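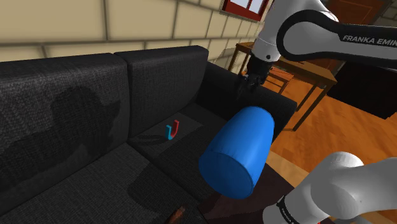 Gray sofa, two back cushions.

I finished Prustex last night, and I want to write down my thoughts before they become softer. It is the third novel in a series about a city under the sea, and I had waited for it since June. I read the second one two times, so you can imagine my expectations were quite high.

For those who did not read the others: the city is called Ondham. It has 3,000 people at the start of the first book and no way to go up. The air is made by a machine which was built by the grandparents of everybody, and the last person who understood it is dead. In the second book a door opens at the bottom of the city, and a voice speaks from the other side. The book stops there. I was angry for a week.

The third book does not begin with the door. It begins in Provby, a fishing village on the land, 600 pages of story away from what I wanted to know -- well, this is unfair, the whole book has about 600 pages, and the village takes maybe the first quarter. I must confess I skipped ahead a little and then went back. I am glad I went back. The village people hear the machine at night through the rocks, and they have built a kind of religion on it. They sing at the same rhythm. When the machine becomes slower, the songs become slower too, and the old people begin to be afraid without knowing the reason. For me it is the best chapter in all three books.

The voice behind the door has now a name, Drummond. I did not like this at first, because a voice without a name was more frightening. But Drummond is written very well. It answers every question with the truth and still the people of the city understand everything wrong. There is a long conversation about water pressure in chapter 6 that I had to read slowly with a dictionary, and at the end of it I was really sad for a machine.

What I liked less is the war. The city divides in two sides, and from this moment there is a lot of running in corridors. I lost the map in my head. Several characters from the first book die in one sentence each, and I had to turn the pages back to be sure. Maybe the author was tired, or maybe it was me, it was already two in the morning.

I also have a small complaint about the title. Prustex is the name of the metal in the door, and it is mentioned only a few times. I kept waiting for it to be important.

Would I recommend it? Yes, but please start from the first one. All together it is almost 2,000 pages, and the beginning is slow -- give it until the flood. My copy of the fourth is already ordered.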